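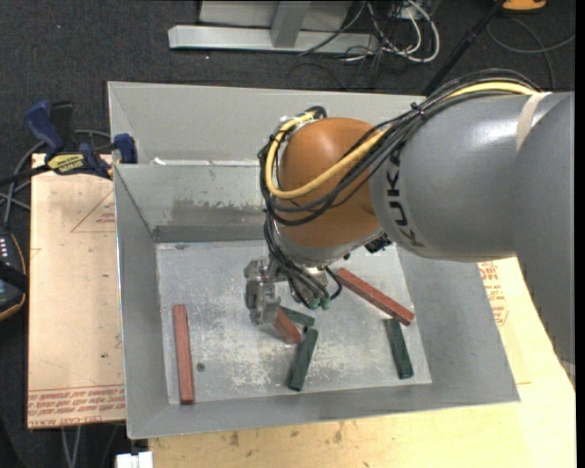
Playtesters wanted for Drirkura, a two-player board game

Hi all! I'm after people to play my game and tell me where it drags. Drirkura is a card driven game for 2, set among rival river traders hauling salt and timber upstream before the water drops. Each card can be spent for its event or for its movement points, and you'll always want both (sorry). A full campaign runs over an evening, but there's a short scenario, Priner, that you can get through before the kettle's gone cold twice.

I've been working on this one on and off for ages and my regular group knows it far too well. They don't read the rules any more, they just ask me. So I need fresh eyes — people who'll open the rulebook, get muddled on the winter turn and write down exactly which paragraph did it.

You don't have to be a hardcore wargamer. If you've played a couple of card driven games that's plenty, and one pair of complete beginners would be gold. You'll need a mate to play with, a printer and some cubes in four colours. Solo players, hang in there, the bot rules aren't ready yet.

What you'd be doing: play Priner once and the full campaign at least once, then fill in my form. Photos of the board at the end of each season help heaps. Every tester gets their name in the rulebook and a copy of the finished game when Plilis prints it. There's no pay, I'm afraid.

Sign-ups close at the end of April. Message me through the contact page with your favourite game and which nights suit. Monday sessions online are an option too, I'm usually on from 7.30 pm.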